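Lost and Found Gets a Table of Its Own at Trellow

The lost and found at the Trellow shared offices has moved out of the closet and onto a table, which everyone involved agrees is a promotion.

For years the collection lived in a stack of cardboard cartons behind the second-floor copier. Anyone hoping to be reunited with a glove had to move the toner first. In June, office manager Eftychia Kokkinos had the cartons hauled out and their contents sorted. The final tally was 193 items, of which 84 were chargers and 12 were single earrings.

"I expected umbrellas," Kokkinos said. "We had four umbrellas. Three of them were mine."

Sorting took two afternoons and a good deal of debate. Tenants were invited to stop by and identify anything they recognized, and a fair number did, though several left with something nicer than what they had come in for. Kokkinos has asked that at least one of these people return the blue thermos. She says she knows who it is and is willing to wait.

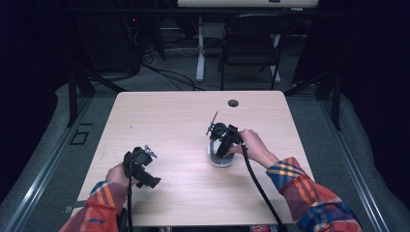

The tables in the building are the same pale, wood-look kind throughout, with a round hole toward the back for cables, and it was the hole that caused the only real dispute. Gangadharan Nambiar, who rents a desk on the third floor and has opinions about furniture, argued that small items would vanish down it within a week. He proposed a cover. Kokkinos proposed that he supply one. As of this writing the hole is open, and a button has already gone through and been recovered from the carpet – by Nambiar, who mentioned it to several people.

Under the new rules, anything handed in gets a paper tag with the date and the room where it turned up. Items stay out for a month, then go to the thrift store on the corner. Food is not accepted. Neither are mugs, following what the notice on the wall calls "the situation in the kitchen."

The notice also asks people to describe an item before claiming it, a step meant to discourage browsing. So far it has mostly produced long conversations about chargers. One tenant described hers as "white, with the end part," and was allowed to look through all of them.

Nambiar has since recovered a scarf he had not noticed was missing. He still thinks the table should have a cover for the hole, and has been seen measuring it at lunch.

The table is open to tenants from 9 a.m. until the front desk closes. The toner has been moved back to the closet, where it now has plenty of room.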